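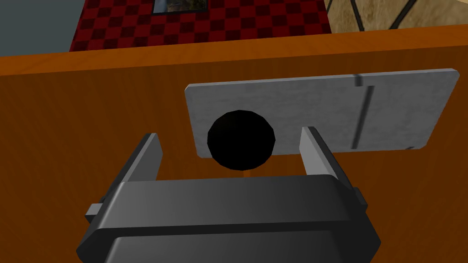 Call for student participants: simulated manipulation project, spring session

The robotics club at Skulex is taking on new members for its simulation team. The team writes and tests control programs for a robot arm with a two-finger gripper. All of the work is done in software, on the club's computers or on your own laptop. You do not need to have built a robot before, and you do not need to buy anything.

The session begins in April and ends with an in-house competition called the Lallov Round. Applications close on 31st March.

What the team does

Each pair of students is given a set of tasks in a simulated room. A task is one short instruction, such as picking up a ball from a wooden surface or moving the gripper up to a piece of furniture without touching it. The pair steers the arm by hand first and records those runs. The recordings are then used to train a program that tries the same task without help. Most of the session is spent finding out why a program fails and fixing it.

The view from the gripper matters a great deal in this work. Your program gets the same pictures you do, and it has to decide from them where to move next. A dark object or a wide gray surface can be hard for it to read. We spend a lot of time going through runs one step at a time.

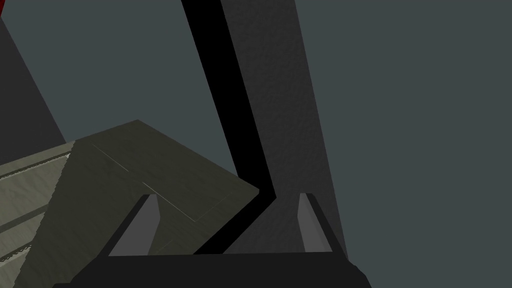 Gripper view from the simulator, fingers open, with a large olive-green object to the left.

Who can apply

Any student enrolled at Skulex, in any year and any subject. We have places on two tracks.

Programming track. You should be able to write a short program in Python and find your way around someone else's code. Knowing some linear algebra will help, but we cover what is needed in the first meetings.

Recording and review track. No programming is required. You will steer the arm, record runs, label them as good or bad, and keep the run log in order. Patience counts for more than speed. Several of our current programmers started on this track and changed over later. You may ask to do the same at the end of the session.

If you have taken part before, you may apply again, but first-time applicants are placed first.

Time and place

The team meets in the computer lab on the second floor of the Karamanlidis building. Meetings last 90 minutes and are held twice a week in the late afternoon. Expect around 2 hours of work on your own between meetings. The meeting times will be set once we have the timetables of everyone who is accepted.

You can miss a meeting if you tell your partner and the team lead beforehand. If you miss three without notice, your place goes to the next person on the waiting list.

What you get

This is a club activity and it is unpaid. Members on either track can have the session entered on their activity record if they hand in their log and a two-page report. Every member gets an account on the lab machines, which stays open through the end of the academic year. The pair that places first in the Lallov Round gets first choice of topic for the fall project.

Who you will work with

Antigoni Rallis leads the programming track and looks after the simulator. Nkrumah Sulemana leads recording and review. Ifigeneia Makris runs the Lallov Round and writes the tasks for it, so she will not answer questions about them once the session has started. The faculty adviser is Magdalini Sfakianakis.

How to apply

Send one email to the club address with the subject line "Simulation team" and include:

Your name, year and subject
The track you want, and whether you would accept the other one
The afternoons when you are free
A few sentences on something you made, fixed or tried to fix, and what went wrong
For the programming track, one file of code you wrote yourself, of any length

Please do not send a resume. Paper applications can be left in the club mailbox in room 39.

We will write to everyone who applies, accepted or not, in the first week of April. Students who are not placed can stay on the waiting list.

Questions go to Lesego Mnguni, extension 2611, or ask at the lab during open hours.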